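Winter jackets on the bed again, how do you fold yours?

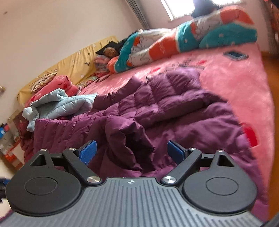
Page 2 of 13

tarun_sengar
I have started the November sorting in my daughter's room. The purple quilted one and the light blue jacket are still on the pink bedspread. Do you roll them or use vacuum bags?

Brestska
Vacuum bags, always. I keep 13 of them under the bed and I save a lot of space.

bianca.h
I must disagree with Brestska. Down does not like to be pressed for many months. My coat stayed flat after one summer in a bag. Better a cotton sack, closed softly.

Brestska
Mine came back after a short time in the dryer with two tennis balls.

Goel207
Please empty the pockets first. I once packed away my house key.
By the way, I like the yellow headboard with the stars. Is it easy to clean?

tarun_sengar
Thank you, a damp cloth is enough for it. I will try the cotton sack for the purple one and hang the blue one.

bianca.h
Good choice. Please use a wide hanger, the thin ones leave marks on the shoulders.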